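Storage and Small-Space Organization
Unit 4 handout: Sorting a desk compartment
Prepared by Jamie Staniforth

Read before the November practical. Bring this sheet with you.

4.1 Scope

This unit covers open-top containers used on a desk or inside a desk compartment. Drawers are covered in Unit 5. Lidded boxes are mentioned only where the lid is left off during use.

4.2 Terms

Footprint: the area a container takes up on the surface, measured at its widest level. On most molded boxes that is the rim. A box with a raised rim needs clearance for the rim on every side that touches a wall or divider.

Usable floor: the flat part of the base inside the box. Rounded corners reduce it. For rolls and other round items the loss is small. For cards, notebooks and flat packs it can decide whether the item lies flat.

Loose item: anything that stays on the surface after the containers have been filled. Loose items are recorded on the plan the same way as containers.

4.3 Choosing the box

Clear and translucent boxes are preferred for mixed small supplies. The contents can be checked from the side, and labels can be kept short. Opaque boxes need a label on the face toward the user.

Place the box on the desktop before anything goes into it. Check that it sits level and that a hand can reach the far corners without striking the compartment wall. Adjust now. Moving a full box tends to shift the contents, and the check then has to be done again.

4.4 Order of placement

Rolls go in first. Tape, bandage and ribbon rolls have a fixed width and a hollow core, and they set the height of everything beside them. A roll may be laid flat (core facing up) or stood on its edge. Flat takes more floor but does not travel. On edge takes less floor and needs a neighbor or a divider on both sides.

Tuck or fold the free end of a textured or woven tape before storing it. Fibers on the outer surface pick up dust and lint, so do not store it with erasers or pencil shavings.

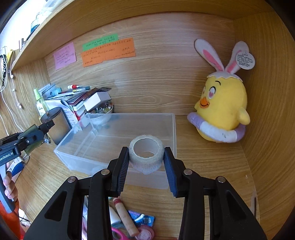 Fig. 4-1. Roll of white textured tape and open translucent box on a wood-grain desktop. Loose item at right: plush chick with rabbit ears.

Soft items are placed last or left out. A plush figure with parts that project, such as ears or a ring around the body, has a footprint larger than its base and should not be pressed into a box to make it fit. A corner of the compartment is acceptable. Keep hang tags clear of the box opening.

4.5 Reference sizes for the exercise

The Paron and Rowbotham worksheets both use a compartment 1000 mm wide. The Skandthorpe worksheet gives its depth in inches; convert before drawing. Allow about 130 mm for a hand opening in front of any box. Draw every item at its widest level.

4.6 Exercise

Draw the compartment from above. Mark one open box, 2 rolls and one loose soft item. Show the orientation of each roll with F (flat) or E (edge). Write the placement order beside each item.

Plans without a scale will be returned. See the Grekow reading, section on shallow containers, for the drawing conventions.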